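Is the Flarent desktop arm worth it with the Kokkinos finger kit for handling cloth?

Posted in Hobby and Education Robotics by Josance

I'm after views from people who have used the Flarent arm with the soft-item finger kit that Kokkinos sells for it. I run a small after-school tinkering club and I have up to 500 pounds to spend. That would cover the arm and one set of fingers but no second set, so I don't want to get it wrong.

What I want it to do is tidy a surface. Pick up soft things, drop them in a box, go back for the next one. The shop page says the kit is "suitable for textiles and light household items" and leaves it at that. The videos on the page all show it lifting foam cubes, and I could do that with the arm we already have.

Things I'd like to know:

Does it pick up a flannel or small towel, or does it only pinch a corner and drop it?
How bad is the setup? The children are patient but I only get them for an hour.
Does it need a special mat or can it go next to a sink? The only free worktop we have is the one by the sink.
Are the lights in the fingers a problem under bright room lighting?

Thanks in advance.

worktop_vanden

I've had the arm since last August and the finger kit for most of that time. Mine lives on the kitchen worktop, so I can answer the sink part at least.

You don't need the mat they sell. I use a plastic tray with a raised rim, and the rim does two jobs. It stops things being pushed off the worktop, and it gives you a fixed area to teach the arm. Get one with a textured floor. I tried a smooth one first and thin cloth slid away from the fingers when they closed. Mine is bigger than the space I have, so one corner sticks out over the sink. That's fine as long as you keep the arm's working area away from that corner. 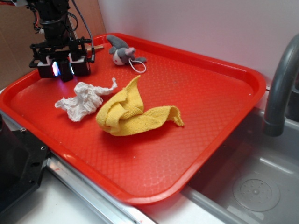
Red tray by the sink, with the towel, tissue and small plush toy. Fingers lowered at the far end.

On picking up cloth, it depends how the cloth is lying. A towel that has been dropped in a heap is easy, as there is always a fold standing up for the fingers to close on. The same towel laid flat is hard and I get maybe half of them. Terry cloth is better than anything smooth. Tissue is all right if it's crumpled. Small plush toys are the easiest of the lot, but watch out for any with a string loop, as mine has caught on a finger more than once and then won't drop into the box.

Setup took me 70 minutes from opening the box to the first pick. Most of that was levelling the base and getting the cables tied so they didn't drag. Do it before the children arrive. After that it's 15 minutes to teach a new tray position, and you will have to do that every time the tray gets knocked. I put tape marks on the worktop in the end.

The finger lights have never given me trouble in a bright room. Glossy plastic does throw reflections back, and a red tray tints everything a bit pink. If I bought another tray I'd go for something matt and grey. I haven't found a way to turn the lights off in the menu, so if you find one please post it.

One complaint. The finger pads wear. I'm on my second pair and Kokkinos only sells them in packs of four, so budget for that. Overall I would buy it again for your sort of use, but I wouldn't buy it expecting it to fold anything.

gearbox_lid

Don't bother, get a vacuum cup instead. Cheaper.

pellow77

A vacuum cup won't hold a towel, the air goes straight through the weave. It would be all right for card or plastic packets, which isn't what was asked.

I've used the same kit at a school and agree with most of the long reply above. Two things to add.

The first is grip force. It comes set far too high for soft things. Go into the finger settings and bring it down to 5, then work up from there if things slip. On the factory setting ours squashed a paper cup flat and the fingers got warm after a few goes.

The second is water. Nothing on the arm is sealed, and the connectors on the servos are open at the back. If you are going to use the worktop by the sink I'd turn the tap off at the valve underneath while the club is on. We had ours on a table on the other side of the room and ran an extension lead to it.

Also ask the shop whether the kit comes with the short cable or the long one. Ours came with the short one and it pulled tight whenever the arm reached to the far left. The long one was sent free when we emailed, but it took a fortnight to arrive.

Josance

Thank you both, that's what I needed. I'll order the arm and fingers and look for a grey tray. I'll ask about the cable before I pay.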